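Building Materials and Interior Finishes
Unit 6: Gloss, Sheen and Light Reflectance
Handout for lecture of Jul 27, 2026
H. Henare

6.1 Two kinds of reflection

Light that strikes an opaque coated surface is partly absorbed and partly returned. The returned part has two components. Specular reflection leaves the surface at an angle equal to the angle of incidence, measured from the normal. Diffuse reflection leaves in many directions after scattering within the coating or at a rough surface. Most finishes show both. A matte wall paint is mostly diffuse, and a polished enamel adds a strong specular part to the same diffuse base.

Color is carried mainly by the diffuse component. The specular component of a non-metallic coating takes the color of the light source. A highlight on red enamel under a white lamp is therefore close to white.

6.2 Gloss units

Gloss is measured with a glossmeter and reported in gloss units (GU). The scale is fixed by a polished black glass standard with a refractive index of 1.567, which is assigned 100 GU at each angle. Three geometries are in common use: 20, 60 and 85 degrees from the normal. Readings start at 60 degrees. If the result is above 70 GU, repeat at 20 degrees. If it is below 10 GU, repeat at 85 degrees. Always report the angle with the value. A number without an angle can't be compared with anything.

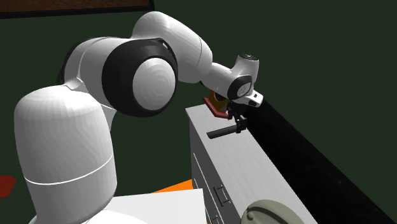

Trade terms such as eggshell, satin and semi-gloss have no single agreed range. In the lab set, the Ornadard panel is sold as satin and reads 26 GU at 60 degrees. The Teretti panel is also sold as satin and reads 41 GU at the same angle. Specify by number where the match matters.

6.3 Light reflectance value

Light reflectance value (LRV) is the percentage of visible light a surface returns in all directions, weighted for the response of the eye. Theoretical black is 0 and a perfect white is 100. LRV and gloss are separate properties. Two panels with the same LRV can differ widely in gloss, and the glossier one will often look darker when viewed away from the highlight.

6.4 Curvature and surface defects

A flat glossy panel produces a highlight that shifts as the viewer moves. On a convex surface the highlight is compressed into a small area. Low-angle light makes roller marks, filler edges and sanding scratches easier to see. Inspect under the lighting the room will have in use.

Lab work

Measure panels 1 to 6 at 60 degrees, 3 readings per panel, and record the mean and the spread. Repeat at a second angle where section 6.2 calls for it. Check calibration against the black tile before the first panel and after the last.

Reading: Tamihana, chapter 3.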